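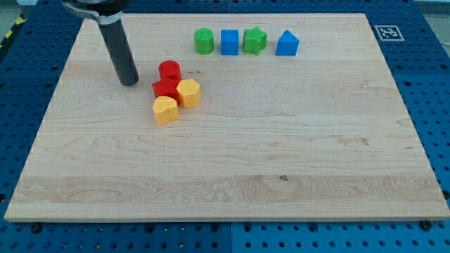
Buscar en el sitio
Inicio | Quiénes somos | Servicios | Formación | Contacto

Quiénes somos

Wultomik es una empresa de ingeniería dedicada a la enseñanza de tareas de manipulación a brazos robóticos. Trabajamos con dos métodos: guiado manual, en el que el operador lleva el brazo con la mano, y teleoperación, en la que lo gobierna desde un puesto de mando. De cada demostración se obtiene una trayectoria sincronizada con vídeo, que después se revisa, se etiqueta y se entrega al cliente en el formato acordado.

La empresa fue fundada por Parvaneh Sadeghi, ingeniera de control, y mantiene dos sedes. En Skirkdale están el taller mecánico y las celdas de demostración. En Bustside se encuentran la oficina técnica y el aula de formación.

Qué hacemos

Nuestra actividad principal es la grabación de demostraciones sobre mesa: empujar, agrupar, ordenar y separar piezas. Para las tareas de empuje montamos un dedo cilíndrico negro de punta redondeada en lugar de una pinza. Los bloques son de colores lisos (rojo, amarillo, verde y azul) y de formas distintas, entre ellas cilindro, cubo, estrella, corazón y prisma hexagonal. Se colocan sobre un tablero claro de madera, con un marcador impreso en blanco y negro cerca de una esquina del fondo. La base es un panel perforado azul.

Cada instrucción se redacta antes de grabar: «lleva el cilindro rojo junto al cubo verde» no es válida si el cubo verde no existe en el juego de piezas. La comprobación corresponde a la persona que prepara la sesión y queda anotada en la hoja de turno.

Una serie ordinaria consta de 40 demostraciones por instrucción. El operador cambia la disposición inicial entre una y otra. Los intentos fallidos se conservan, marcados como tales, salvo que el contrato indique lo contrario.

Equipo

La plantilla la forman siete personas. Roya Mazandarani dirige las operaciones de Skirkdale y firma el procedimiento de calibración. Tres operadores cubren los turnos de teleoperación; el resto se reparte entre revisión de datos, mecánica y administración.

Ghorbani es nuestra herramienta interna de revisión. Muestra la trayectoria y el vídeo en una misma línea de tiempo y permite recortar los tramos sin movimiento. Se facilita con licencia a los clientes que contratan el servicio completo.

Formación

El curso de operador se imparte en Bustside cada mes de marzo. Incluye prácticas de guiado manual, teleoperación y redacción de instrucciones. Las solicitudes se tramitan desde el apartado Contacto.

Página revisada el 23 de julio de 2024.

Utilizamos cookies propias para medir las visitas. Aceptar | Configurar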